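The **Berwood smock** is a type of hooded outdoor overgarment made from closely woven cotton. It is named after the village of Berwood, where it was first produced for sale, and is worn chiefly by walkers, stable hands and people who work on the land. The garment is pulled on over the head and has no full-length front opening, a feature that separates it from the field coat and the waxed jacket.

## Name

The word "smock" was applied to the garment from the start, although it has little in common with the gathered linen smocks of earlier farm dress. In Dorkby and the villages to the north it is also known as a "pullover coat" or simply a "Berwood". Trade catalogues have used "anorak" for the shorter versions, a usage generally avoided by makers.

## Design

The standard pattern consists of a body cut in two panels, with a deep yoke across the shoulders and a hood sewn directly to the neckline. The neck opens to the middle of the chest and is closed with a short zip or, on older examples, with four buttons and a loop. A single large pocket runs across the front and can be reached from either side. The hem falls to the upper thigh and is drawn in by a cord.

Sleeves are cut wide so that the smock can be worn over a heavy jumper. The cuffs are fastened with a tab. Some makers add a second layer of cloth at the elbows and along the tops of the shoulders, where a rucksack strap would otherwise wear through the cotton.

Women's smocks were at first the men's pattern in smaller sizes. A separate women's block, with a shaped side seam and a narrower shoulder, was introduced by the firm of Adeleke and has since been taken up by most other producers.

## Cloth

The cloth used is a plain-weave cotton of 200 grams per square metre. The yarns swell when damp and close the gaps in the weave, so that light rain is held off without a coating. In steady rain the smock will eventually let water through, and it is usually described by sellers as shower-resistant.

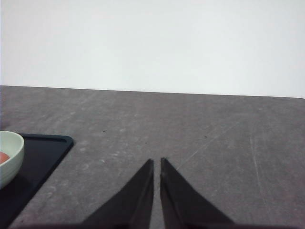 Undyed cloth was common in the early years. Olive, navy and a dark brown known in the trade as "peat" are now the usual colours. A blended cloth of cotton and polyester, sold under the name Fisen, dries more quickly and is lighter to carry – it is also noisier in movement and is less popular with birdwatchers and deer stalkers for that reason.

## Production

Most smocks are made in small workshops. Adeleke cuts its cloth in batches of 200 garments, and each smock passes through 11 stages between the cutting table and final pressing. The Dorkby workshop, which works only to order, produced 607 smocks in its last full year before moving to larger premises. Its order book traditionally opens in October.

## Care and repair

The cotton may be washed by machine at a low temperature with pure soap. Ordinary detergent leaves a residue that draws water into the fibres and should be rinsed out fully. Reproofing with a wash-in treatment is optional and does not restore cloth that has worn thin.

Repairs are normally carried out by patching from the inside. Several makers supply a piece of matching cloth with each new smock, and replacement cords and zips are sold separately.

## See also

- Field coat
- Cagoule
- Waxed jacket

*Page last revised 11/01/2020.*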